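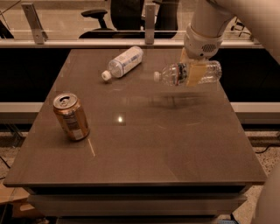
How to water pots while you are away

A plastic drinks bottle will keep a medium pot damp for several days in mild weather. You need one bottle per pot, a darning needle, a cork and a jug.

1. Rinse the bottle and peel off the label. Keep the cap.

2. Push the eye of the needle into the cork so you have something to grip. Warm the point over a candle and make two holes in the cap. Start small. You can widen them later but you can't close them up.

3. Fill the bottle, screw the cap on and turn it upside down over the sink. It should drip slowly. If it runs in a stream, the holes are too big and you need another cap. If nothing comes out, make a pinhole in the base to let air in.

4. Water the pot well with the jug first. Dry compost shrinks from the sides and the water runs straight past the roots.

5. Make a hole in the compost with a trowel handle, away from the main stem. Put the bottle in neck down, as far as the shoulder, and firm the compost round it.

6. Mark the water level with a pen and look again the next morning. My 400 ml bottles lasted four days on tomatoes in June and nine on a fern indoors.

Tall bottles tip over in wind. Tie them to a cane.

Etelka Jakab uses two bottles in her larger tubs, one each side, and moves them all into the shade before she goes. Don't use this for cacti or anything else that likes to dry out between waterings.

Caps clog with compost after a few weeks. Rinse them and clear the holes with the needle.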